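3 min read

October, gone ten at night

Knackered. Quick one before bed or I'll forget what got done.

Up early, bus to Vudedlow for the market, wrong coat, soaked by the time I found the paint stall. Paid 5 for a tin of white that's probably half set. Didn't open it. Tomorrow.

Then the shelves. Finally. Been putting it off for weeks, everything I own that comes in a bottle had ended up on them somehow. Two bags for the bin, one for the charity shop on Vusedley Road. Found the reciept for the round table down the back of a box, 60 plus delivery, still think that was a bargain. Found three dead pens. No scissors, where do the scissors go.
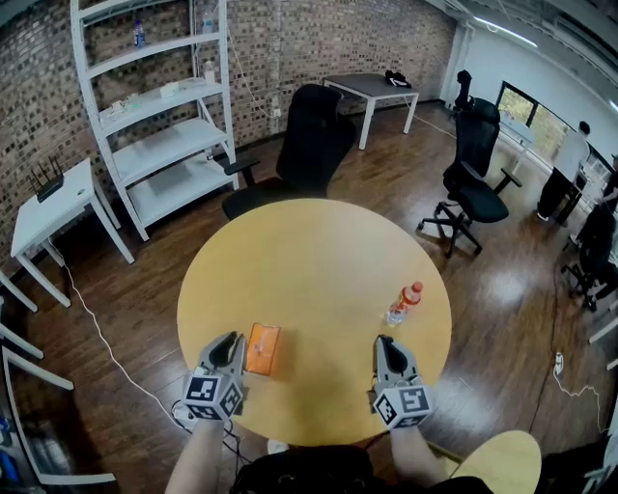 Round table, brick wall, shelves much better. Bottle with the red cap still to find a home.

Must get something to put on that brick. It eats all the light by four o'clock and the lamp from Wurkero isn't up to it. A big print maybe, or a mirror, saw one for 200 and laughed. Drilling into it frightens me anyway. Last time the plug just spun and I had dust in my hair until supper.

White shelving stays though. I'd gone off it, thought it looked like a shop stockroom, but with so little on it's quite nice. Little bottles, small box, plenty of gap. Rule from now on, nothing new goes up unless something comes down. (Will last untill the weekend.)

Tea was beans. Washing still in the machine, damn. Also to do - ring the Jin place re the second stool, they said up to 50 off if I collect. Measure the gap under the window first. Bulbs. Milk. Stamps.

Back aches, feet ache. Kettle on then bed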